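Swap Shelf Turns One

What a first year! The swap shelf at the Moltness library opened with 70 items, and neighbors have now passed along 2,320 of them. Lamps, chargers, radios, a bread maker that has been through four kitchens (and counting!).
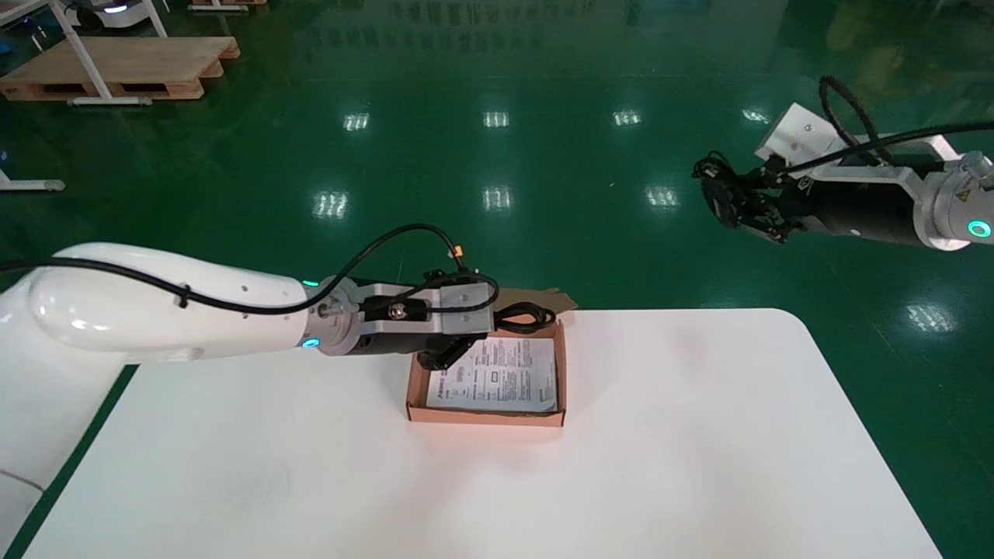 Bring the box if you have it

Original boxes are gold to us. They stack, and they keep the small parts with the thing they belong to. Seema Saxena found a home for every boxed item last November, some of them the same morning.

Leave the paperwork in, too. A folded sheet of instructions saves the next person an evening of guessing,

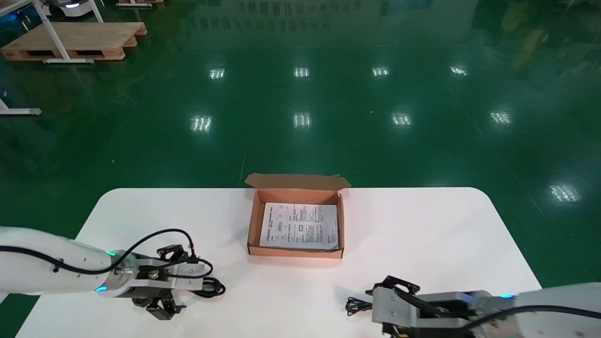

and if yours is long gone, Roya Bhaktiari's binder at the front desk may have a copy you can borrow. It holds 216 manuals already!

Cords, cords, cords

Keep each cord with its device, please. Gather it up loosely, no tight knots, and add a tag with your item's name. Loose extras go in the blue bin.

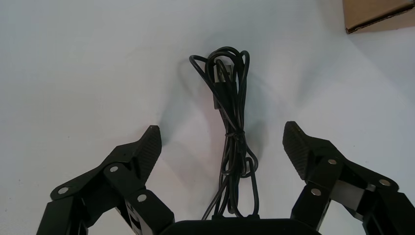 Fix-it night

Diarmuid Ó Súilleabháin is back with his soldering iron, and Touran Asadi will be sharpening scissors again. Come early, the line gets long! 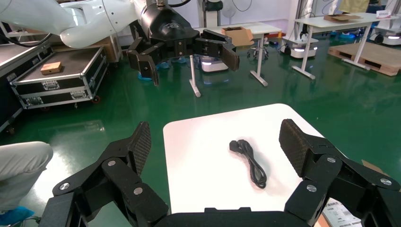
Close-up: textured grip pads and round screw heads.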